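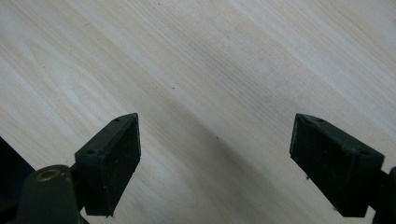 How do I tell if my desk is solid wood or a laminate before I take sandpaper to it? I bought it secondhand from a man in Reston who called it "real wood, basically," and I have been turning over that "basically" ever since. The top is very pale, nearly white in places, with long streaks of beige and gray, some thin as a pencil line and some wide and soft. I can't find a single knot or seam in that whole stretch. It feels smooth. My plan was to sand out a coffee ring near the back and oil the whole thing, but my sister says I'll go straight through to the cardboard. She has been right before, which is annoying.

Maëlle Pelletier
13/08/2018

Look at the edge, not the top. On solid wood the streaks on top run over the end and turn into end grain, all little pores and curved lines. If the end shows the same long stripes as the top, or there's a thin strip glued along it, you have veneer or laminate. Then get underneath with a flashlight. Makers rarely waste the nice stuff on the bottom.

If it's laminate, don't sand it at all. Baking soda and a damp cloth for the ring, and be patient. If it's veneer you can go over it lightly by hand with something very fine, 220 or up, and stop early. I started with 100 on a Kevine sideboard once and now it has a "feature."

No knots doesn't prove much either way, by the way. Plenty of real boards are that dull.

Jocelyn Morin

its laminate. they are all laminate now. put a plant on the ring

nguyen_12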